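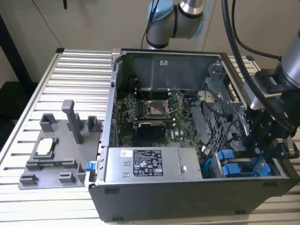
Side panel off, processor out, tower lying down. Click to enlarge.

Old office tower, new-ish processor – sanity check please
Board: Upgrades and Repairs

mbwambo_minor
Posted 29 October 2021
Evening all. I've taken on a tower that used to do the accounts at a garden centre in Stasavstead, and I'm giving it a faster processor before it goes to my nephew for homework, by which I mean games. Case is on its side, panel off, socket open and waiting. Chip is sitting in a little tray next to the case so that I don't put it down on something stupid, which is how the last one met its end.

Two questions before I commit. Is it all right to do this with the power supply left in? And how much paste? I have read seven guides and been given eight answers.

Fendeck
Leave the power supply where it is. Unplug it at the wall, hold the power button in for a few seconds, have a cup of tea. It isn't in the way of anything.

Paste: a pea.

crumpet_logic
A pea is too much for a small chip. Half a pea. A grain of rice if you're feeling brave.

Fendeck
What sort of rice?

crumpet_logic
Long grain. I'm not an animal.

Sidra Kakakhel
Using my real name because I registered in a hurry and the moderators won't change it. I fix these for a living, mostly schools. The paste argument has been going on since before some of the posters were born and it makes a couple of degrees' difference at most. Pea, rice, cross, smiley face, they all get squashed flat when the cooler goes down.

What I would ask is whether you've checked the board will take that chip. Fitting the socket is only half of it. Office machines often ship with a BIOS that has never heard of anything newer than itself, and you'll get a black screen and two beeps and assume you've killed it.

mbwambo_minor
I have not checked. I had assumed that if it went in the hole it was the right chip.

Sidra Kakakhel
A lot of my income comes from that assumption. Put the old one back in, boot it, update the BIOS, then swap. Twenty minutes.

old_spanner
I'd question doing any of it lying down. I've always worked with the tower standing up and a torch in my teeth, and I've done six that way.

crumpet_logic
Six that worked?

old_spanner
Six that I did.

Fendeck
On its side, every time. You want the socket facing the ceiling. Gravity is free and it holds the chip still while you deal with the lever. Standing up, you're balancing a chip against a wall.

old_spanner
Gravity is also what takes a dropped screw under the motherboard.

Fendeck
It does that standing up as well, you just don't find out until you move house.

Zuvix
Can I raise the table? Metal slats with grooves in between. Very smart, and I'd like one, but every screw I own would be down a groove by teatime. Put a folded tea towel on the side where you're working, or a baking tray if you're posh.

And what about static? I wouldn't have bare boards anywhere near a metal top without a wrist strap.

Sidra Kakakhel
The board is screwed into a case, it isn't touching the table. Touch bare metal on the chassis before you pick up the chip and carry on. Strap if you have one. I agree about the tea towel for screws, though I'd keep it away from the socket. Fluff.

Zuvix
I've had a strap on for every build since I started and never lost a part.

crumpet_logic
I've worn the same socks and never lost a part.

Zuvix
Remind me not to buy anything second-hand from you.

Sidra Kakakhel
To get back to the actual job. Hold the chip by its edges. Find the little triangle in one corner and match it to the mark on the socket. Lever up, lower the chip straight down, and don't press. If it needs pressing, it's the wrong way round or the wrong chip. Then frame, lever, paste, cooler. Do the cooler screws a bit at a time, going corner to corner.

Also, while you've got the expansion card in front of you, give its heatsink a going over with a soft brush. Garden centre machines are roughly a third compost in my experience.

mbwambo_minor
Right. Old chip back in, BIOS first, then the swap. I'm going with the half pea as a compromise between the warring parties. Will do it over the weekend and report back, or go very quiet.

old_spanner
Stand it up.

mbwambo_minor
No.

Fendeck
Before you put the panel back on, boot it once with the side still off and check the fan on the cooler is going round. I have closed up a case, done all the screws, tidied everything away and then found the fan plug dangling. Twice, the second time with the customer watching.

crumpet_logic
And post the temperatures. If they're bad, it was the paste.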